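May 1, 2024. Third week with the table-clearing arm at Pollel, and I want to write down what changed for us on the floor.

Before, we were 16 people on the evening shift and everybody cleared. Now three of us sit with the simulator and teach the arm the tasks, and the others do the serving and the kitchen.

I was one of the three chosen. I did not ask for it - I had 19 years with trays, and my wrists are thankful.

The simulator room is quiet. I miss the talking more than I expected. We eat together at six now, this was our own idea.

Today's task is the one with the can, the bowl and the big container with a loop on top. The arm goes for the loop.

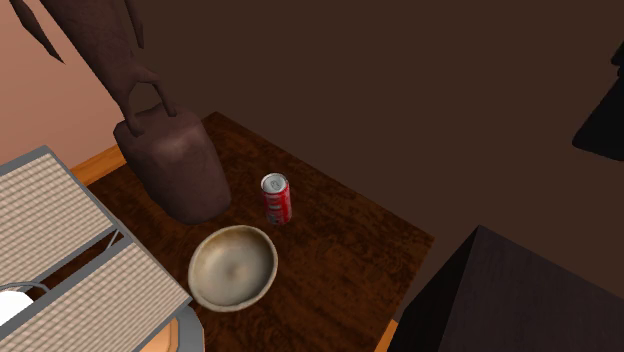
We are at run 412 with this task. My manager asks when it is finished, and I tell him I don't know yet.

What I still want to hear from Skusuvcombe is the pay grade. We do a different job now, but the contract says the old one.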